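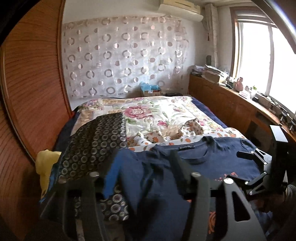 Going to a town council meeting on a weeknight takes more getting ready than you'd think, and after a couple of years of Wustano council nights I've got most of it down to habit. The agenda gets read at breakfast, supper is something that can sit on the stove, and whatever I'm wearing gets laid out on the bed before the afternoon gets away from me. A plain T-shirt is fine, by the way! Navy is my pick, with a ribbed round collar like the one on the bed there, and a bit of faded orange printing never kept anyone away from the microphone. Just don't wear anything with a campaign slogan on it. Some towns are fussy about that inside the chamber and you don't want to be arguing about your shirt when your item comes up.

So these are my council night tips, mostly kitchen and paperwork, a little laundry. I've added to this page whenever I learned something the hard way, so it wanders.

Start a binder, not a folder

I used folders for ages and everything slid out on the floor of the car. Get a cheap three-ring binder and a hole punch and keep both in the kitchen, right by where the mail lands. Mine has a tab for agendas, a tab for minutes, and a tab for anything with our street on it. When the rezoning notice for the old Zultico warehouse came, it went straight in, envelope and all (keep the envelope, the postmark tells you when they mailed it). In our town the notice goes to everybody within 200 feet, and my neighbor across the way was just outside and never got one, so now I make her a copy.

Newspaper notices I cut out and tape to a full sheet of paper. Use the matte tape. The shiny kind goes yellow and you can't write on it. Write the date of the paper at the top while you still have the paper in your hand!

Print the agenda, then print it again

Ours gets posted on the town website a few days ahead and then sometimes a revised one goes up. I print the first one, and on the day of the meeting I check again after lunch and print the new one if it's different. Hold the pages up together against the kitchen window and the changes jump right out. That's how I noticed the drainage item on Jurkura Avenue had moved to the consent agenda, where they vote on a whole bunch of things at once with no discussion. At our meetings you can ask for something to be pulled off consent, but you have to ask before the vote. Check how your town does it.

If your printer is low on black ink, switch it to draft. Agendas don't need to be pretty.

Supper that waits

Council nights run long or they run short and there's no telling which. I do beans and rice, or a pot of soup, or I pick up noodles from Thongsuk on the way home if I know budget is on the agenda. What doesn't work is a casserole. I left one in a warm oven during the December budget hearing and we could have patched the driveway with it. Slow cooker on low, lid on, and leave a note so that the rest of the house doesn't eat the whole thing.

Eat a little something before you go, too. Peanut butter toast is good. I once got up to speak on an empty stomach and lost my place on the page and had to start over with the clock going.

Practice with the kitchen timer

We get 2 minutes at the microphone. I write my comment on index cards in big letters and read it out loud at the sink with the oven timer running. Roughly 200 words is a comfortable speed for me, and if I go over I take out the part where I'm being mad, and what's left usually sounds better anyway. Number the cards in the corner in case you drop them. Say your street at the beginning if your town asks for it, and put the thing you want them to do in the first sentence, before the buzzer has any chance of catching you.
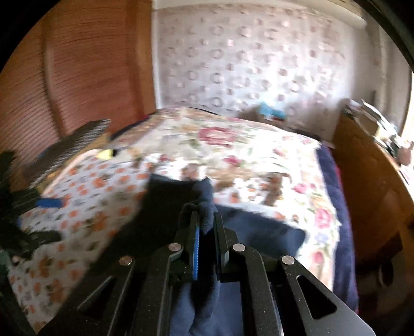
Minutes from the last meeting are the thing people skip, and I did too until I caught a vote written down wrong. I read them the morning before, at the same time as I'm doing the wash, with a pencil and a ruler to keep my place. It goes well with folding, sort of a page and then a shirt. If you get caught up in the minutes, though, whatever you had in mind for the evening ends up on the bed in a bunched, twisted fold like the dark navy one here, and creases set in if you leave it that way. Give it a good snap by the shoulders, smooth it with your palms and hang it on the bathroom door while you shower. Then go back to the minutes and check the motions against your own notes from that night. If something's off, email the clerk before the meeting and be nice about it. Ours has always been happy to hear early.

What goes in the bag

A sweater, always, even in the middle of summer, they keep that room like a dairy case. Pens that click quietly. A water bottle if your building allows it. Reading glasses. The binder. Extra copies of anything you plan to talk about, so you can hand one to the clerk and still have yours. I keep the bag on the doorknob so I'm not hunting for it.

Cough drops, but unwrap them at home and put them in a little tin. That wrapper noise in a quiet room is something awful.

When you get home

Write your notes up before bed, even if it's only a few lines on the back of the agenda. Who made the motion, how it came out, what got put off and until when. Punch holes, put it in the binder, done. Next day I copy any dates onto the fridge calendar in red. My fridge calendar has more sewer business on it than birthdays at this point.

Asking for records from home

If you want a document they didn't post, you can put in a public records request. I write mine at the kitchen table, one request per letter, as specific as I can make it, with dates. Ask what the copies will cost before you say yes. I asked for "everything" about the warehouse once and they told me it was over 100 pages, at so much a page. I went down and looked through it at the counter for nothing and took home the few sheets I wanted.

Comments

porchlight_gal: The window trick with the agendas is so smart. I've been reading them side by side like a fool for years.

Anonymous: Our town does three minutes, but they start the clock when your name is called, so sit on the aisle!

stillgotthereceipts: I use a cookie sheet with magnets instead of a binder for the current month. Also what do you do about the smell of newsprint in the binder? Mine is terrible.

Reply from the page author: A dryer sheet in the back pocket! Change it when you think of it.

Home | Kitchen | Laundry | Paperwork | Town Stuff | Ask Me

Recent

Getting candle wax off a voting day tablecloth
Soups that hold on low
How I store yard signs in the garage
Reading your property tax bill over coffee
Cleaning a hole punch that sticks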